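3. Household retention of obsolete desktop computers

3.1 The problem of the thing under the desk

The literature on household clutter has been generous to books, jars and clothing that no longer fits, and has had surprisingly little to say about the desktop tower. This is odd, given how much floor it takes up. In our survey of 200 households in the Sternau district, the retired tower was the single most commonly named object in reply to the question "What do you own that you would be embarrassed to move house with?" It finished comfortably ahead of the exercise bicycle.

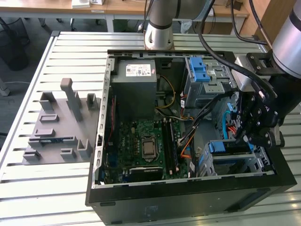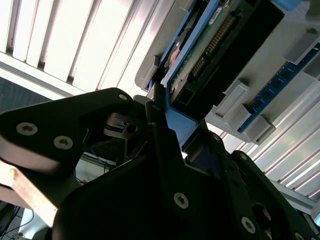

Figure 4. Desktop tower on its side with the side panel removed (first image); black housing and finger plate of a gripper, with silver screws (second image).

We use "retired" in a narrow sense. A retired computer is one its owner has replaced, has no stated plan to use, and has not thrown out. Machines kept as spares were excluded if the owner could say what they were spare for. Few owners could, and several grew short with the interviewer. We have recorded these exchanges under "declined to elaborate".

3.2 Reasons given for keeping

Respondents were asked, without prompting, why the machine was still in the house. Answers were coded into four groups.

The first group is photographic. The owner believes there are family photographs on the drive, has not checked, and would prefer not to learn either way. This belief proved remarkably durable. One household had moved its tower through three rentals on the strength of a holiday album which, by their own account, they had also printed, framed and hung in the hallway.

The second group is financial in character, though no accountant would recognise it. The machine cost a good deal when new, and to throw it out would be to admit that the money had gone. Owners in this group tended to quote the purchase price to the dollar. Asked what the same machine might fetch today, most named a figure close to half of it. The Zundus second-hand exchange, which takes in old electrical goods on the far side of the district, told us it would accept such a machine at no charge, and regarded this as a favour.

The third group cited parts. There is something useful in there, these owners said, and a person who knew about computers would be glad of it. We asked whether they knew such a person. They generally did, and he was generally a nephew. We were able to speak with a number of nephews, all of whom already had a tower of their own in a cupboard and were under pressure at home to do something about it.

The fourth group, and the most interesting to us, gave no reason. The machine was there because it had been there. It had a plant on it, or a printer, or another computer. In these homes the tower had ceased to be a possession and had become a piece of the building, and questions about its future were met with the mild surprise one might expect on asking when the stairs were due to be replaced.

3.3 Security as an afterthought

It is widely assumed, particularly by people who write leaflets, that households hold on to old computers out of concern for their private data. We found thin support for this. Concern about data was rarely raised until the interviewer raised it, whereupon it was adopted with enthusiasm and, in many cases, visible relief. Follow-up calls made 10 weeks later found that it had by then become the main reason in a good share of these homes, and had evidently always been the main reason.

We mention this partly as a finding and partly as a confession about method. The wording of the follow-up question has been changed for the second round.

3.4 The Flirkden collection days

Flirkden, a suburb of modest size on the same bus line, offers a useful comparison. Its council ran free kerbside collection of electrical goods every second month for the length of our study. One would expect fewer retired towers in Flirkden, and one would be disappointed. Residents there held on to their machines at much the same rate as those in Sternau, with the difference that they felt worse about it.

Collection took place on a Sunday, early, and goods were to be out by 7 am. Respondents described this hour in terms we have not reproduced. Several had got as far as carrying the tower to the front door, where it stayed. Hallway towers were common enough in Flirkden that we added a category for them. A smaller number had put the machine out on the nature strip and brought it back in after seeing a neighbour look at it with interest, on the reasoning that it must be worth something after all.

The one measure that did shift machines was the Szulc swap, a scheme in which residents brought an old computer to the library and left with a potted tomato. Over 16 Saturdays' worth of planning went into its first outing, and the tomatoes were gone before lunch. Owners who had resisted every argument from space, safety and civic duty parted with their towers cheerfully for a seedling. Some went home for a second one. We do not claim to have a theory that accounts for this, although the reviewers of an earlier draft proposed several.

3.5 Limits of the survey

All ages of machine are as stated by the owner, and owners are not reliable on this point. A computer described as "a few years old" was, where a receipt could be found, usually much older. Households in which two adults were interviewed separately gave different answers on the age, the cost and, in one instance, the existence of the machine. Where answers conflicted we took the older age and the lower cost, a rule that made us no friends.

We also made no attempt to follow what was kept alongside the tower. The monitors, keyboards and boxes of cables deserve a study of their own, preferably by somebody else. The cables in particular were often stored in a separate room from the machine they served, and owners were firmly attached to them even after the tower itself had gone for a tomato. Section 4 takes up the related matter of instruction booklets.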